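Segmentation masks merge when wrapped items touch. Fix in perception or in the planner?

Posted by Decha Paisan, 7 Aug 2022

I'm working on the perception side of a small project called Jindemside. The job is to pick individually wrapped snacks off a cloth with a two-finger gripper and put them into an open box, and later to do the same thing the other way around. The only camera I use is the one on the gripper. There is no overhead view and I would like to keep it that way.

The pipeline is simple. An instance segmentation model gives me masks, I fit a grasp rectangle to each mask, and the planner (Avram, version 4) takes the highest score and goes. It works on items with clear space between them. When two packets touch or overlap I often get one mask for both, and the grasp center ends up on the seam between them.

What I have tried so far:

Raising the mask threshold. This splits some merged masks but I lose the clear packs completely, because the model then sees only the food inside and the cloth through the plastic.

Training longer. I have 400 labeled frames. Validation loss stopped improving early.

Adding color jitter. No difference that I could measure.

The cloth has a printed triangle pattern and I sometimes get masks on the print too, mostly near the edge of the view. The box has a printed lining and I see the same kind of thing there.

These two should give an idea of what the model gets as input. 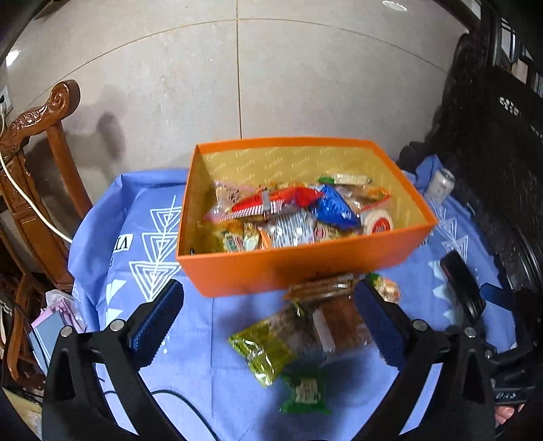
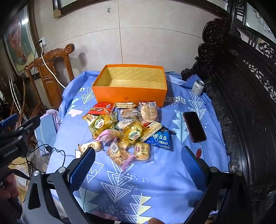
Gripper camera views with the orange box, wrapped snacks and patterned cloth.

My questions are whether people handle merged masks in the segmentation model or further down in the planner, and whether it makes sense to train one model for items in the box and another for items on the cloth. Inference has to stay under 30 ms because the masks also feed the servo loop in the last part of the approach.

Bereket Weldu

Both, but start with the planner because it is the cheaper change.

You are scoring grasps per mask. Score them per pixel instead and use the mask only as one input. A merged mask is harmless if the grasp point is chosen well inside one packet. Take the distance transform of the mask, find the local maxima, and make a candidate at each one. Two touching packets usually give two maxima with a narrow neck between them. Reject any candidate whose closing line crosses a strong image edge near its center. Printed wrappers will cost you a few good candidates this way, so make it a penalty and not a hard reject.

Then add a check after the lift. Compare the gripper opening with the width you expected from the grasp rectangle. If it is off by more than your tolerance, put the item down and segment again. We do this at Grullberg on a line with bagged parts and it catches most double picks.

For the clear packs, look at how they were labeled. If some of your labels follow the outer edge of the plastic and others follow the food, the model has learned both and the threshold only picks between them. Go through the 400 frames and make that consistent before you label anything new. I would expect this to help more than any change to the network.

On the print, collect frames of the bare cloth and the empty box from the same heights you use on approach, and put them in training with no labels. In your second picture the box is already empty, so you may have usable crops of the lining in data you have now. Mask out the fingers while you are at it. They stay in a known region at a given opening, so a fixed lookup is enough.

I would keep one model. If you split it, you need something to decide which one to run, and that will be wrong at the box edge, where you can least afford it.

atberg_user

just get a depth camera

grullberg_tools

Depth on the wrist is worth testing but don't count on it for this. Shiny foil and clear film both leave holes in the depth image on the sensors I have used, and at close range you may be under the minimum distance anyway. I'd use it for the table plane and the box rim and leave the items to color.

One thing the first answer left out. For the full box you don't need every item segmented. You need one item that is on top and free to move. Label only the items with nothing lying over them as graspable and give everything else a second class. Our labeling went faster after that change and the merged masks mostly moved into the second class, where they do no damage.

For timing, run the full model once before the approach and then track the chosen mask during the descent. We went from the full network every frame to a small tracker and the loop now takes 22 ms with the planner included. If the tracker's confidence drops, stop, back up and run the full model again.

Decha Paisan

Thanks. I checked the labels and the clear packs are mixed, nearly half of them outlined at the food. I'm redoing those first and will put in the distance transform candidates after that. The labels made in June are the worst ones, so I may drop them and start over on that batch. Does the lift check need a different tolerance for soft packets? Mine squash a lot before the fingers stop.

Bereket Weldu

Yes. Set it per class if you have classes, and only check the upper side. A soft packet closing narrower than expected tells you very little. Wider than expected is the one to act on.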